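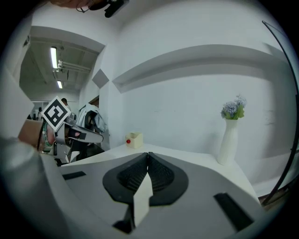 # Chapter 12: Tables, Surfaces and the Things Kept on Them

## Before you begin

This chapter deals with the table as a working surface in the home and in small shared rooms. Earlier chapters treated storage that closes: cupboards, drawers and lidded chests. A table has no door. Whatever is put on it stays in view, and the habits of a household can often be read from it more easily than from any shelf.

By the end of the chapter, students should be able to:

- tell apart objects that live on a table and objects that are only passing over it;
- choose a place for a tall or narrow-necked item such as a vase;
- decide when a small open box is a help and when it becomes a second heap;
- prepare a surface plan of the kind required for the assessment on page 133.

Students who have not yet completed the measuring exercise in Chapter 9 should do so first, as the surface plan depends on it.

## 12.1 The white table

A white tabletop is a common choice for training rooms and small flats. It reflects light well and shows crumbs and dust at once, which makes it suitable for teaching. It also has drawbacks. Pale objects are easily lost against it. A white vase or a cream box may be overlooked by a person reaching across in a hurry, particularly in the late afternoon, when shadows are long and the light comes from one side.

A strong colour on part of an object helps. A round red button on the front of a cream box, for instance, gives the eye something to find. Where an object has no such feature, a coloured mat may be placed beneath it.

## 12.2 Tall things and low things

The Ornemden course, on which this chapter is based, teaches that low objects may be placed freely but tall objects should be placed first. A vase is the usual case. Its height makes it easy to catch with a sleeve, and a ribbed or faceted surface gathers dust in the grooves and must be wiped along their length. A soft brush is preferred to a cloth.

Rocío Barrientos, who taught the course at Clillville for 16 years, asked her students to set down the vase and then pass one arm slowly over the table at elbow height. If the sleeve touched the vase, the vase was moved. The exercise is repeated in the practical section of this chapter, and should be done both seated and standing.

## 12.3 The open box

Small boxes without lids are useful for items picked up several times a day. They should be kept near the back of the table, with the front left clear for work. In a survey of 61 households carried out for the course, the open box was the item most often described as "full of things from somewhere else". Students should keep this finding in mind when reading Section 12.4, in which Gundlow's rule of single purpose is set out and compared with the looser practice favoured by Kröger.

### Terms used in this chapter

**Resident object** - an item whose agreed place is the table.

**Passing object** - an item set down for a task and removed when the task ends.

**Clear front** - the strip of tabletop nearest the user, kept free for the hands.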